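Re: [ops-software] Moving contracts to Tritness before February 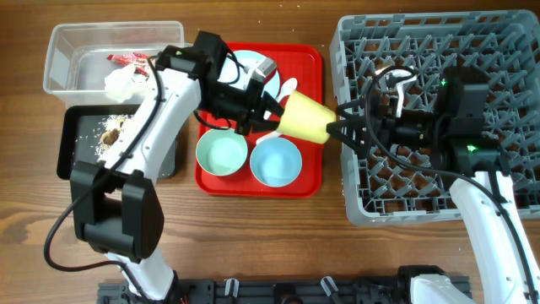 *Yellow cup, red tray, two arms.*

On 13 Jan 2018, Christos Pappas wrote:

> The Magbanua people say Tritness can take over all our open
> contracts, 583 of them, in one import. Pricing, freight and
> inventory would sit on one screen and month-end would drop
> to 2 days. I think we should sign for 40 seats while the
> discount lasts.

Christos, I sat through the same demo and came away with a different number, zero, as in how many of our own contracts they loaded. Everything on screen was their sample data. One grade, one currency, no partial deliveries.

Ask them how a contract gets priced when half of it is fixed and the rest floats. I asked twice and got a slide on "flexible workflows."

> They did the same for Polureck and it went fine.

Who says it went fine? Polureck still had people keying washouts into a spreadsheet last I heard. I'd want to talk to someone there who closes the books, and not with the sales rep on the call.

And 40 seats for what? Half the desk only looks at positions. Flillex is ugly and the reports are slow, but it ties out every month.

I could live with a 60 day trial on a copy of our real data, with the odd contracts left in. If they won't put that in writing before February, I vote no.

Also, does the price include the freight module? The quote I have doesn't list it.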